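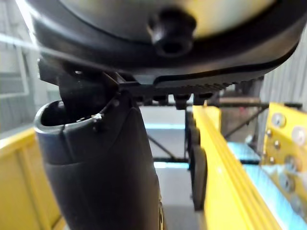
Ticket: Black screen for a second or two when a game changes frame rate (Brillen monitor, Tasa console)

Status: Solved, with one small thing left open
Opened by: Raffaele Donati
Handled by: Minoru Tsuchiya, Clusden support desk

First message from Raffaele

Hello all, and thank you in advance to whoever picks this up. I've been putting off writing because I was sure I'd find the answer myself, and after two weeks of evenings I have to admit I haven't.

I have a Tasa console plugged into a Brillen monitor through an Iwasaki switch box, because my desktop computer shares the same screen and I got very tired of crawling behind the desk to swap cables. It all worked beautifully until the July update. Now, whenever a game moves from its menu into play, or from play into a cut scene, the picture goes black for a second or two and then comes back as if nothing had happened. The sound carries on the whole time. It doesn't crash, it doesn't lose my progress, and I could live with it in a slow game, but I play a lot of racing and I've gone into the same wall at the same corner more times than I'd like to put in writing.

Things I've tried so far: restarting the console, restarting the monitor, unplugging both overnight, and a different game. I also put the console back to its factory picture settings, and that made no difference that I could see. My desktop computer is fine on the same monitor, through the same box, which is what makes me think it's the console.

Kind regards, and sorry for the essay,
Raffaele

Reply from Minoru

Hello Raffaele, no need to be sorry, I'd much rather have the essay than two words and a question mark! You've saved us both a few rounds of messages.

My first thought is that the console and the monitor are agreeing on a signal, then falling out over it when the frame rate changes, and having to shake hands all over again. The black gap is the handshake. The update turned the "match frame rate" option on for everybody, including people who'd had it switched off before, and it can behave like this when something in the middle of the chain is a bit slow to pass the message along.

Could you do these for me, in this order, and write down what happens after each one? Please change only the one thing each time, even if it's tempting to do the lot in one go (I do it myself at home and always regret it).

1. On the console, open Settings, then Screen, then Signal details, and copy out what it says on the line called Current range.

2. Take the Iwasaki box out altogether and run the console straight into the monitor. Use the cable that came with the console if you still have it.

3. Play for long enough to go from menu to game and back a few times.

4. If the black gap is still there, go to Screen and turn off Match frame rate, then try again.

5. Whatever the result, open the monitor's own menu and tell me the firmware number. On most Brillen models it's on the last page, under Information.

Minoru

Raffaele's results

Right, I've done as I was told, one thing at a time, with a notebook and a large pot of tea.

Step 1. Current range says "limited, fixed". I'd have expected it to say something about variable, given that the monitor is meant to do it and it's the reason I bought it.

Steps 2 and 3. With the box out, the gap is much shorter but it's still there. More of a blink than a blackout. Funnily enough, the Current range line now says "variable", so the box must have been hiding something from the console. I don't understand why my computer never minded.

Step 4. With Match frame rate off there's no blink at all. The picture does tear a little when I turn quickly in the racing game, which I suppose is the thing the option is there to stop.

Step 5. Monitor firmware is 13. There was also an option on the same page called Fast link, which was set to Off. I've left it alone because you said one thing at a time!

I should add that I had one moment of panic when nothing came up on screen at all after step 2, but I'd put the cable in the wrong socket. The monitor has two and the labels are on the underside where only a cat could read them.

Raffaele

Reply from Minoru

That's a lovely clear set of notes, thank you. I think we have two separate faults here sitting on top of each other, and that's why it's been such a pain to pin down.

The first is the switch box. It's passing on a picture but not the full list of what the monitor can do, so the console plays safe and picks a fixed range. Your computer gets round it by remembering the monitor from an earlier time, which the console doesn't do. There's a little switch on some of the Iwasaki boxes for this, marked Copy or Pass. It should be on Pass.

The second is the monitor. Firmware 13 does have a slow handshake, and we've seen the same blink from other people on that version. Version 16 is the one you want. The update goes on from a memory stick, and please do read the notes that come with it before you begin, as the screen goes dark part way through and it's very easy to think it has stopped. Leave it be until the light on the front settles. Once it's on, set Fast link to On and turn Match frame rate back on at the console.

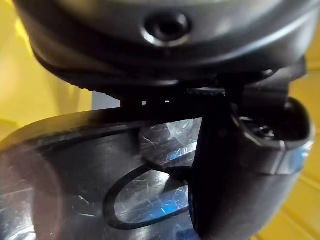

Update from Raffaele

Good news, and I'm writing this with a great deal of relief! The monitor is now on 16. You were quite right about the dark screen, I sat there with my hands in my lap and didn't touch a thing. With Fast link on and the console plugged straight in, there's no gap between menu and game, and no tearing either.

The box did have the switch, and it was on Copy. On Pass, the console says "variable" just as it does without the box. I still get one short blink when I first swap over from the computer, but never during a game, so I'm happy to leave that for another day. If I had 1,000 points to give out for patience they'd all be yours.

Closing note from Minoru

So glad to hear it. I've marked this as solved and passed the leftover blink on to the people who look after the Tasa display settings, with your notes attached. If it starts turning up during play, reply on this ticket and it will open again by itself, so you won't have to type it all out a second time.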